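Tamsin Strickland
Mon 25 March

1/7
Right, the bed has become a bin and I can't take it any more. Doing the rubbish before I'm allowed a cup of tea. Penguin sheet, snack wrapper, scrunched-up tissue, boxes, the lot. 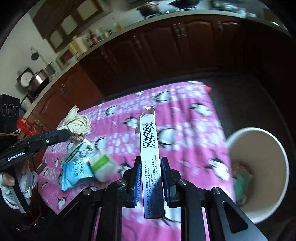

2/7
Boxes first. The tall white one is torn open at the top, all raggedy flaps, so no saving it for posting things. Squash it flat, into the recycling. I keep boxes "just in case" and I've got a whole shelf of them at Mum's in Ulluleck to show for it.

3/7
Paper cup as a bedside bin: yes or no? I'm a big yes. It holds heaps more than you'd think if you push the scraps down, and then the whole thing goes out in one trip.

4/7
Laurențiu Iordache just replied "or you could eat at the table". Mate. The table has the washing on it.

5/7
Wrappers are the worst because they slide down between the mattress and the wall and you find them in May. I do one lap of the edges with my hand now before I pull the sheet off.

6/7
Sheet's going in on warm with the pillowcases. It's my favourite colour combo (pink! with penguins!) and if it fades I'll be gutted. Does anyone wash prints at 40 or is that asking for trouble?

7/7
Someone asked about the council pickup: in Cullimden, cardboard goes in the yellow lid and it has to be flat or they leave it on the kerb. Learned that one the hard way. Kettle's on, back later with the wardrobe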